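Grukthorpe Tenants' Association
Minutes, June 6, 2021

Minutes of the last meeting were accepted with one change: the Rolivbridge bus stop was "discussed," as no one present remembers agreeing to it.

1. Water bills
The managing agent, Graluseo, says the jump in bills comes from "seasonal use." Members asked which season. The meter for Block 2 read 2803 at the last check, and the agent's letter gives no earlier reading to set it against. The secretary will ask for the past three readings in writing. Two members doubt we will get them before September.

2. Roof repair
Gulyás has quoted $600 to patch the flat roof over the bike store. The same patch was promised last year and the corner still leaks. Agreed to hold payment until it has been through a proper rain – a light shower will not do.

3. Storage room
Graluseo wants the room cleared so it can be "improved." No plan was shown. Members voted to box up the association's papers and label them, but to keep the key until a plan turns up.

4. Any other business
The new recycling bins were called a success in the agent's newsletter. They have no lids.

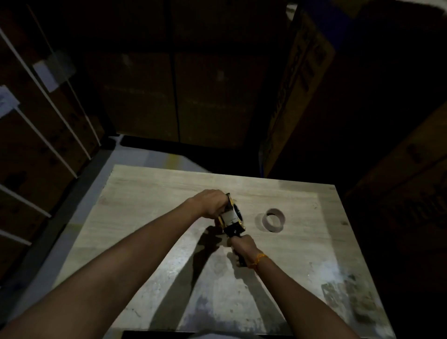 Lids to be raised again next time, along with the bus stop.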